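Ticket: Door badge reader, Padix side entrance
Opened: 12/5/23
Priority: Low (was High, was Low)

Reported problem: Reader at the side entrance beeps, shows green, and leaves the door locked. The front entrance works with the same badge. Reporter has been walking around the building in the rain and would like this noted. Noted.

Log

Power cycled the reader. It beeped, went green and left the door locked, now with a freshly restarted sense of purpose.

Checked badge permissions in Andero. The side entrance is listed twice, once as "Side" and once as "Side (new)". Neither is new. Both are enabled.

Called Parnent support. 93 minutes on hold. Was told the problem is the lock. Called the lock people, who said it was Parnent.

Swapped in the spare reader from the supply closet. Same result. Put the old one back, as it at least matches the wall.

Pulled the event history. The reader sends the unlock signal to door 8. We have 3 doors. Door 8 appears to belong to the Chatzigeorgiou building, our old address until November, whose new tenants may be wondering about their draft.

Remapped "Side" to door 2. Tested with three badges, all good. Deleted "Side (new)". The front door stopped working. Restored "Side (new)". The front door resumed. Have decided to respect this.

Attachment:
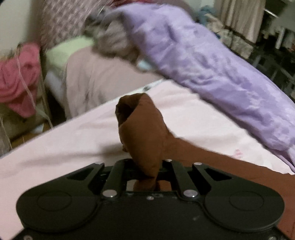
Black gripper, jaw plates either side of the linkages.

Status: Resolved, pending anybody touching anything.

Follow-up: Renamed "Side (new)" to "DO NOT DELETE". Andero cut it to "DO NOT DEL". Please read it in the spirit intended. A separate ticket is open for the beep, which three people have now called smug.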